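Vurkero cell notes, simulation side. Thread on how the bedroom cell is set up and what I do to keep it usable.

1/ Starting with the room itself, since every fault report begins with someone loading the wrong one.
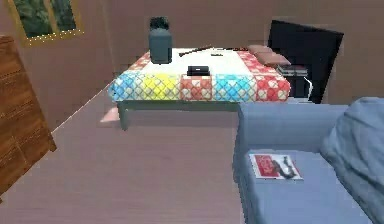

Bedroom layout, Larkadus renderer. Loose items on the quilt, before a run.

2/ The cell is one simulated arm on a mobile base, one room, one task family: clear the bed. The base spawns outside this view. Room geometry is fixed. Only the loose items get new poses between episodes.

3/ Four items on the quilt in this layout: dark cylinder at the back left, long thin stick, small flat object past the end of the stick, black box near the front edge. The cylinder is the tallest, so it sets the approach height for everything else.

4/ The stick is the item that breaks things. Thin collision shape, long lever arm. With the default contact margin it sank into the mattress and came back out at speed. Fix was a capsule in place of the mesh hull, plus 2 extra solver substeps. No launches since.

5/ Mattress and quilt are one rigid body. The patchwork is texture only. If your policy log shows the quilt moving, you have loaded the soft-body branch and should go back.

6/ Pillows are rigid too and stay out of the reset list. They used to be in it. One would settle against the TV and the planner would report the whole right end of the bed as blocked.

7/ Sofa is the main occluder from this camera. It hides the right legs of the bed and the lower part of the cabinet. Do not tune base clearance by eye from here. Use the top-down debug view and check the footprint polygon.

8/ The cable by the TV cabinet has no collision. Left that way on purpose. A thin static curve costs more in the broad phase than it is worth.

9/ Reset procedure: park the arm, zero joint velocities, restore the items, step 46 times with the controller off, then check that every item is asleep. If one is still awake, discard the seed. Do not raise the sleep threshold to make it pass -- that only moves the problem into the first grasp.

10/ Weekly upkeep is a soak of 2000 resets with no policy attached. I log final poses and look for anything on the floor. Last soak left 14 bad seeds, all of them the stick against the box. They are on the exclude list.

11/ Joint friction values come from the Destusier arm in the lab. They were last measured in December and the wrist has been regreased since, so treat wrist torque in simulation as high. The other joints still match within tolerance.

12/ If grasps on the black box slip, check the friction on the finger pads before touching the policy. The Vainio importer drops that field when it converts a gripper file and writes the default without a warning. I diff the file by hand after each import.

13/ Render settings stay at low texture size for training. Edges come out a bit blocky. Raising it cost over half the frame rate and the success numbers did not change.

14/ Exclude list and reset script are both in the cell folder. Next job is remeasuring the wrist -- will add the values to this thread when I have them.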